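Re: [lasel-users] Soft shadows banding on large tabletops

On December 19, 2022, a list member wrote:
> Shadows come out soft but striped on any surface
> longer than 200 units. Raising samples from 60 to
> 1000 only makes it slower. Is it a bias problem?

No, leave the bias alone. The stripes come from the shadow map resolution, which Lasel 2 spreads over the whole light volume. Shrink the volume to fit the table first, then put samples back to 60. Render time here dropped to about a third.
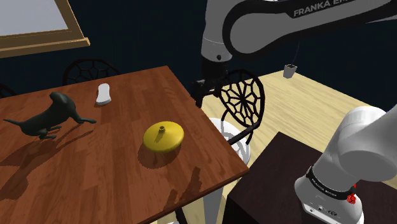 Dog figurine and wood top, long soft shadow toward lower left.

If you import through Potia, check the light scale too. The October build writes it in centimeters and Lasel reads meters, with no warning in the log. Setting unit_scale by hand in the scene file fixes it.

I have not tested area lights with more than one emitter. Please post your light block if the stripes remain.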